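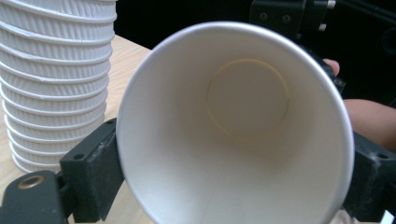 Vol. 9, No. 7

Sumedport Catering Supply List
Saturday, May 28, 2022

Re: Paper cups for the June run

On the earlier question:

> The office wants one cup for everything in June. Can we
> order 800 of the plain white and be done with it? Also, does
> anyone know how the bottoms are joined? The last lot from
> Halura leaked at the base after a few minutes with tea.
> Felista Obura

Felista,

The base is a separate disc set into the side wall, so there are two joins to check: the ring at the bottom and, on most cups, the side seam. Look straight down into an empty cup under a good light. The ring should be even the whole way round. A gap or a pucker in it is grounds for sending the carton back.

The lip matters as well. A rolled rim keeps the mouth round when the cup is picked up near the top, but a light cup will still go oval under a firm grip. Fill it to the brim and the tea ends up on the table.
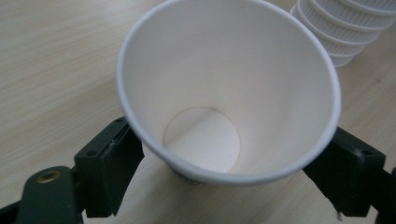

I would test 3 cups from each carton with hot water, on grey paper towel, for seven minutes. Rotich does this with every delivery and writes the result on the carton flap. Don't test with cold water only - it says little about how the coating behaves with tea.

As for one cup for everything, I would hold off. The ribbed white cups nest well and are fine for water, but the stacks get tall quickly and should be split before they go on a table. Keep the printed paper ones for hot drinks. Two colours on the table also save people asking which is which.

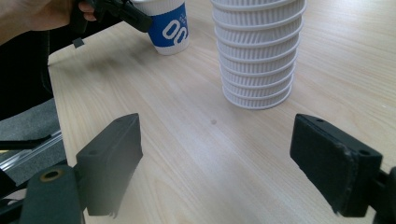 Storage

Keep cartons closed and off the floor. Stack cups mouth down once a sleeve is open. The Flollix shelving in the back store is deep enough for two cartons, labels facing out.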